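Projects > Kutow > Docs > Desktop teardown notes
4 min read

# Kutow: desktop teardown notes

Welcome, and thank you for stopping by! Kutow is a small collection of pictures and notes on the insides of office desktops, kept by the repair bench at Hutov. We started it because we kept opening the same sort of computer and forgetting what we had learned the time before – where the drive sits, which plug wants a gentle wiggle, and which one really doesn't.

## What the notes cover

Most of the pages deal with the drive bay and the cables that gather near it. Colored plastic carriers get their own page, as do SATA cables and the power bundle.
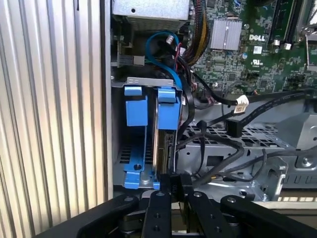

We write down the name of a part the way people at the bench say it, so you'll find "drive sled" and "carrier" used for the same thing (sorry, we did try to agree on one). Drive sizes are noted where the label could be read, and 500 GB turns up more than any other.

## Boards and memory

Memory is where most of our visitors begin, and it's a friendly place to start if you've never had the side off a computer before. Unplug the power cord, touch bare metal on the case, and take your time finding your bearings. On a Dell like ours, the white logo printed on the green board makes a handy landmark, and the memory slots are easy to pick out as a set of dark parallel sockets lying side by side. Write down what was in each slot before you move anything.

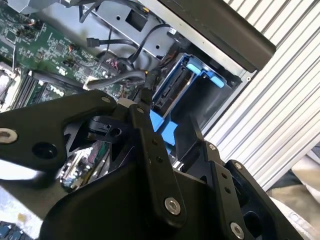

Small plugs deserve more patience than they usually get, and we'd sooner have a note that says "not sure what this one feeds" than a confident guess. The one with orange and red wires near the middle of the board is a good candidate for a strip of masking tape and a number – do it before your hands are full.

## Using the notes

Copy them, print them, scribble on them. If you spot a mistake, open an issue and tell us which page.

Related
- Bindine: a parts label template
- Akgül screw tray, version 2
- Cleaning dust from a heatsink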